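Subject: Re: Two-step percent problems, unit 4
From: Bohumila Zeman
Date: 19 January 2021
To: math-teachers list

Hi all,

I have tried three ways of teaching percent change over the years and I can answer most of this. My replies are under the quoted parts.

> We are starting percent increase and decrease next week and I am
> looking at the order of topics in the Tidell workbook. It puts
> "find the new amount" and "find the original amount" in the same
> lesson. Last year my group could do the first kind and then fell
> apart on the second. Do others split them up?

Yes, I split them. I teach "find the new amount" for two full lessons and do not mention the other kind at all. By the end of the second lesson I want everyone writing one multiplication instead of two steps. If a price of 60 goes up by 10 percent, the workbook has them find 6 and then add it to get 66. I let them do that on the first day. On the second day we write 60 x 1.10 = 66 and stay with that form.

The reason I push the single multiplication is that the reverse problem is then just an equation. New amount = original x multiplier. If they know two of the three, they can get the third. Students who only know "find the percent, then add" have nothing to undo, so they take 10 percent of the new amount and subtract it. With 66 that gives 59.40, and I put that on the board and ask why it did not come back to 60. That question takes up most of a lesson and I think it is time well spent.

> The problem that caused the most trouble was the one with the town
> that grew by 24 percent and now has 186 people in the club. Almost
> everyone took 24 percent of 186.

I use that one too. The answer is 150, and 150 x 1.24 = 186 checks without any rounding, so it is a good problem once they have the method. It is a bad first problem. The multiplier is ugly and the wording is long. Start with something like "after a 50 percent increase the amount is 90" and let them guess and check if they want to. Most will get 60 by guessing, and then you can ask how they would do it if guessing took too long.

For the setup I have them fill in three boxes on every problem, even the easy ones:

original ____ x multiplier ____ = new ____

They put a question mark in the box they do not know. I do not give credit for a percent problem without the boxes until after the first quiz. Some of the stronger students complain about it. They can stop after the quiz if their score is fine.

> Also, how do you handle repeated change? There is one page on it in
> Tidell and then it never comes back.

I skip the Tidell page and use the one from the Vondráček problem collection, which I can scan if anybody wants it. The main problem starts with 1,000 in savings and adds 10 percent each year for three years. Students are asked to predict first. Nearly all of mine predict 1,300. Then they work it out: 1,100, then 1,210, then 1,331. We talk about where the extra 31 came from. After that I give the opposite one, up 10 percent and then down 10 percent, starting from the same 1,000. It ends at 990. They expect to land back where they began, so leave enough time for arguing.

I would not introduce exponents on that day. I write 1,000 x 1.10 x 1.10 x 1.10 in full and leave it on the side board. When we get to exponents in May I bring the same line back and shorten it.

> Last thing, are you still using Astuvent for the homework sets or
> did you go back to paper?

Paper for this unit. Astuvent marks the final answer only, and for percent change I need to see which number they took the percent of. I went back to it for the fractions review and it was fine there. If you do use it, turn off the hints on the reverse problems, as the hint gives away the multiplier.

One more thing on wording. Before the first quiz I go through "increased by," "increased to," and "is what percent of." A student who reads "increased to 60" as "increased by 60" will get a wrong answer with perfectly good arithmetic. I make a short sheet with eight sentences on it and they only have to say which box each number goes in. There is no calculating on that sheet. It takes ten minutes and I mark it in class.

I have the sheet, the three-box template and both quizzes in one file. Write to me off the list and I will send it.

Bohumila Zeman
Loltness Middle School, grade 7 math

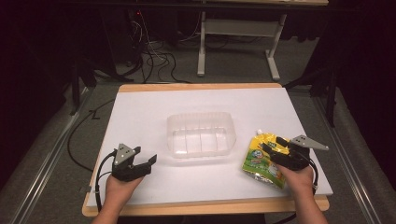 P.S. The second quiz in that file has a mistake in the answer key. Number 7 should be 75, and the key has 72. I will correct it before I send it out, but if you already have a copy from last year, please change it by hand.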